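Coltmont: A Tabletop Game With Two Paper Cups and a Little Can

By Vittoria Fontana

I have played this game on picnic tables, on an upturned crate and once on an ironing board, and I still get excited when somebody pulls out the cups! It started on a rainy December afternoon at my friend Savvas Mavromatis's place, after we had worn out every board game on the shelf. We named it Coltmont after the street he lived on. You can learn it in the time it takes to boil a kettle, and you probably have everything in the house already.

What you need

Two paper cups in different colors, the tall tapered kind
One small can or bottle that stands up on its own and drops into a cup easily
A table with space on three sides
A plain sheet or tablecloth, and something to fasten it with
Pencil and paper for the score

About the can: travel-size is perfect. Hairspray, shaving foam, whatever you've got. If children are playing, swap it for a little plastic bottle with the lid screwed on, or a film canister if you're the kind of person who still has those. And please don't use a full spray can near a heater or in hot sun, or let anyone press the top for fun.

Try the can in the cup before you go any further. It should slide in with room to spare. If it sticks, you want bigger cups or a skinnier can.

Setting up

1. Cover the table. Plain white is my favorite, as bright cups look fantastic against it and you can see right away where everything is. Pull the sheet snug and fasten it. A few soft wrinkles are fine, but smooth out any fold big enough to tip a cup.

2. Stand both cups toward the back of the table, open end up, close together. Close is important! With a big gap between them the game gets much too easy.

3. Put the can in front of the cups, a bit nearer the middle of the table. We call this the spot. You can mark it with a dot of tape under the base if your group likes to argue.

4. Clear away drinks, phones and elbows.
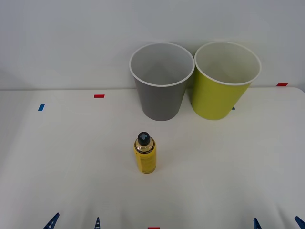
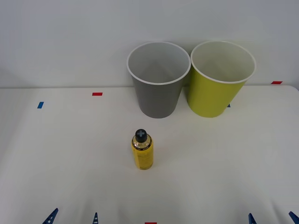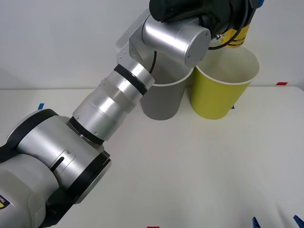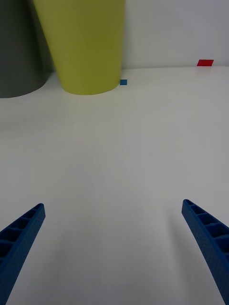 The two cups on the white table. In the first and second pictures the small yellow can is standing on the spot.

How to play

One player is the caller and one is the mover. The caller shouts a color. The mover picks up the can from the spot with one hand, puts it in the cup of that color, takes it out again and stands it back on the spot. Then the caller shouts the next one.

Sounds like nothing, right? Now do it with your other hand. Now do it while Savvas calls the same color four times and then switches.

A clean trip, in and out and standing up again, is worth one point. Knock over a cup and you lose two. Touch the wrong cup, even a tiny brush with a knuckle, and your turn is over. First player to 17 wins. (We tried 20 and it dragged. We tried ten and people wanted to start over immediately.)

Players swap after each turn, so the caller gets to be on the receiving end soon enough. With more than two people, go clockwise and let the person on the left call.

Getting the hang of it

Hold the can near the top. If your fingers are wrapped around the bottom, they have to go into the cup too, and that's how cups go flying.

Come in from straight above. Nearly every spill I've ever had came from sliding in at an angle and catching the rim. Lift higher than you think you need to, pause for a second, and lower away.

Paper cups lean. They just do, especially once they've been squeezed a few times. If one tips a bit to the side, turn it until it leans away from its neighbor, or swap in a fresh one between games.

Don't drop the can from a height! It makes a lovely thunk, and then the cup falls over.

Variations I love

Long Coltmont. Move the spot nine inches farther toward the front of the table. Your arm will feel it by the end.

Backtalk. The mover has to use the cup that wasn't called. Wonderful with teenagers and hopeless after a big dinner.

Quiet round. No shouting. The caller points at something in the room that matches one of the cups, and the mover has to work out which cup is meant. Gray is surprisingly tricky indoors.

Lights low. Play it by one lamp. Pale rims show up well, so this is easier with white-edged cups than with dark ones.

Packing up

Stack the cups one inside the other, tuck the can into the top one and roll the whole lot up in the sheet. Mine lives in a tote bag by the back door, score sheets and all, with a spare pair of cups in orange and navy for when the first pair gives out.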